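### 3.2 Assignment of household items to waste categories

The Darkeo survey recorded discarded material from 494 households in two districts, Arkden and Erkari. Each household kept a written log for the whole of June and weighed its bags before collection. A total of 1,517 bags was logged. Households in Arkden pay by weight, while those in Erkari pay a flat annual charge. The two groups were otherwise matched on dwelling size and number of residents.

Pet litter required a separate category. In earlier work it was counted with mineral residue or with mixed waste, depending on how the local collector treated it. Used litter is dense, and a small number of households can shift the district mean by a large margin. We therefore report all totals both with and without it.

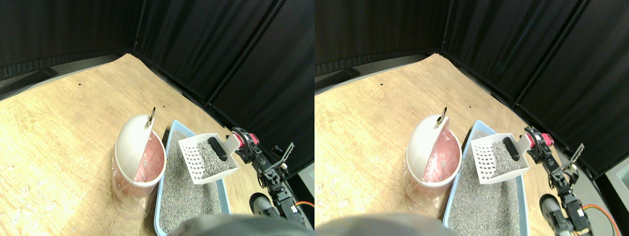 Clumping and non-clumping products were not separated in the logs. Moisture content was not measured. Weights for this category are wet weights as reported by the household, and comparison with dry-weight figures from other studies should be avoided. Where a bag held litter along with other material, the full weight was assigned to litter if the respondent judged it to be more than half of the contents. Bags below that limit were coded as mixed. This rule affected 85 bags, most of them from Arkden, where respondents tended to fill each bag completely before setting it out.

Rigid plastics were coded by form. Sheets, lids, and trays were entered as flat goods, and bottles and tubs as hollow goods. The division follows Okeke, the sorting guide used by the collectors in both districts, with one change: broken hollow goods were kept in their original class. Under the guide they would move to flat goods once they no longer hold their shape.

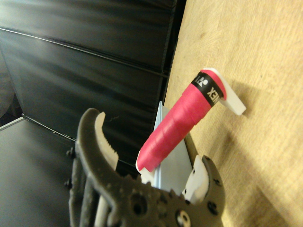 Reliability of the form codes was tested by having a second coder repeat the full set of entries. Disagreement was concentrated in items described only by their use, such as "cover" or "insert." These entries were returned to the household for a fuller description, and were coded as unspecified plastic if no reply was received.

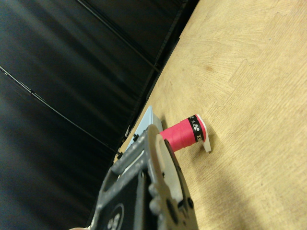
Cordage and thread made up the smallest category by weight and the least consistent in reporting. Respondents rarely logged short lengths, and several entered only the core left after the material was used up. An item such as the bright pink spool of string in Figure 3 would be entered under cordage if thrown away with string still on it; an empty core would be coded by its own material. Fiber type was left blank in most entries, and color was not coded. The category is retained in the district totals but excluded from the regression models in Section 4.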